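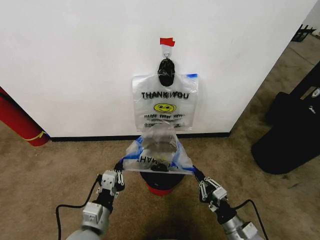

A T-shirt bag, known in some countries as a vest bag or singlet bag, is a lightweight plastic shopping bag with two integral loop handles. The name refers to the outline of the bag when laid flat, which resembles a sleeveless undershirt. It is among the most common forms of retail packaging and is supplied to grocery stores, takeout restaurants, pharmacies and market stalls.

Construction

Most T-shirt bags are made from high-density polyethylene, a thin, crisp film that rustles when handled. Softer bags are made from low-density or linear low-density polyethylene. The film is produced as a continuous tube, flattened, and folded inward along both sides to form gussets. The tube is then sealed at the top and bottom of each bag length, and a U-shaped piece is cut from the upper end to leave the mouth and handles. No separate handle is attached, and there is no side seam. Many bags keep a small tab at the mouth by which they are held together in a pack and torn off one at a time.

Color and printing

Undyed film is translucent. White, black and other colors are obtained by adding pigment before the film is blown. Black film hides its contents and is often used by liquor stores and fish markets.

Stock bags, sold to any buyer without a store name, commonly carry a general message. The words "THANK YOU" in capital letters are the best known of these in the United States and may be repeated down the face of the bag or printed once. A yellow smiley face is another frequent motif, sometimes accompanied by a short greeting in smaller lettering. Custom bags bear the name or mark of a particular store and are ordered in larger runs.

Packing and trade

Bags are sold by the case, and case counts vary with size and film thickness. The Flonard range of stock bags, for example, is packed 700 to the case in its largest size. The Rultari catalog lists small bags in cases of 4000 — a quantity intended for wholesale customers.

Household reuse

Empty bags are widely kept for a second use. They serve as liners for small wastebaskets, as wrapping for shoes in luggage, and as carriers for lunches or wet clothing. A bag may also be hung from a wall hook or doorknob by its handles, either as a light trash bag or as a holder for other folded bags. Adhesive hooks are suited to this purpose only within the load stated by the manufacturer.

See also

Paper bag
Reusable shopping bag
Trash bag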